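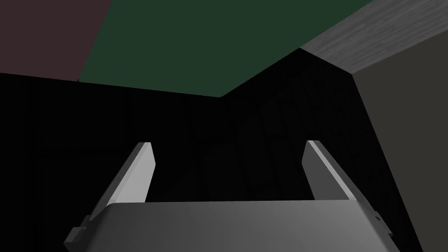
Grostside Film Library

Review: Virkus Gurnodeck film playback unit

The Gurnodeck is a playback unit made by Virkus for libraries, schools and small cinemas that show films from disc and from file. It was assessed over seven weeks in the Grostside screening room, under the same conditions that apply to our regular public program. The unit was purchased at the standard price of $2000, and Virkus had no part in the preparation of this review.

Setting up the unit took one afternoon. The rear connections are clearly labelled and the printed guide is written in plain language, although the section on older projectors refers the reader to a page that does not exist. Staff with no technical background were able to start a film, pause it and return to a chosen point after a short demonstration. The remote control is less satisfactory. Its buttons are small and unlit, and in a darkened room it is easy to press the menu button when the volume was intended.

Picture quality is very good. Black and white films were shown with steady greys and no visible flicker, and colours in restored prints matched our reference copies closely. Older documentaries, many of which were transferred at the wrong speed some decades ago, can be corrected from the main menu. This feature alone would justify serious consideration by any library with a large holding of local or amateur film - it is rarely found at this price.

The unit is supplied with Su, a cataloguing program that keeps a record of each title, its running time, its classification and the dates on which it has been shown. We entered 221 titles from our lending collection. Searching by title and by year was quick. Searching by language was unreliable, and films with more than one spoken language were listed only under the first.
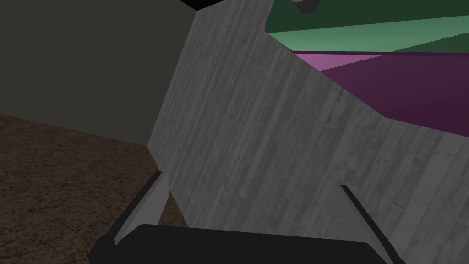
A further concern is the treatment of films whose titles begin with an article in a language other than English, which Su files under the article. Corrections can be made by hand, but they were lost after the first software update and had to be entered again. Virkus has advised that the matter will be addressed in the July release.

Subtitles deserve separate mention. The Gurnodeck can display them in three sizes, and the largest was welcomed by patrons seated at the back of the room. Subtitle files prepared by our own staff loaded without difficulty. Captions for hard of hearing viewers are handled in the same way, but the choice is not remembered from one screening to the next and must be made each time.

Fan noise is low and was not noticed during quiet passages. The unit does become warm during a double feature, and we recommend that it be kept on an open shelf.

The Gurnodeck is recommended for organisations that hold regular screenings and maintain a modest catalogue. Those with large multilingual collections may prefer to wait until the changes to Su have been released. The warranty covers parts and labour, but return shipping is at the owner's expense.

Published Friday, March 29, 2024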